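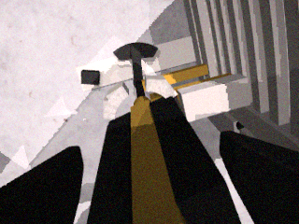

How to check a claim that a ruin lines up with the sun

July 5, 2007

Almost any old wall points at something. Before you believe the leaflet at Stakham, or write one of your own, try this.

Take the bearing of the long wall yourself. Stand at one end, sight along the face and read the compass twice, well away from fences and cars. On the Stakham site only 2 courses of stone survive, and they wobble. I would not trust my own reading to better than a degree or so.

Correct for magnetic north. The survey by Neves seems to have skipped this, and it is still quoted.

Now measure the height of the skyline. Sunrise tables assume a flat horizon, and a hill shifts the point where the sun comes up.

Then ask how many dates would have pleased you. Midsummer, midwinter, both equinoxes, some feast in November? With that many targets a hit means little.

Last, look at the neighbours. If the Dalen shrine follows the same road as the barracks beside it, the road probably explains the angle.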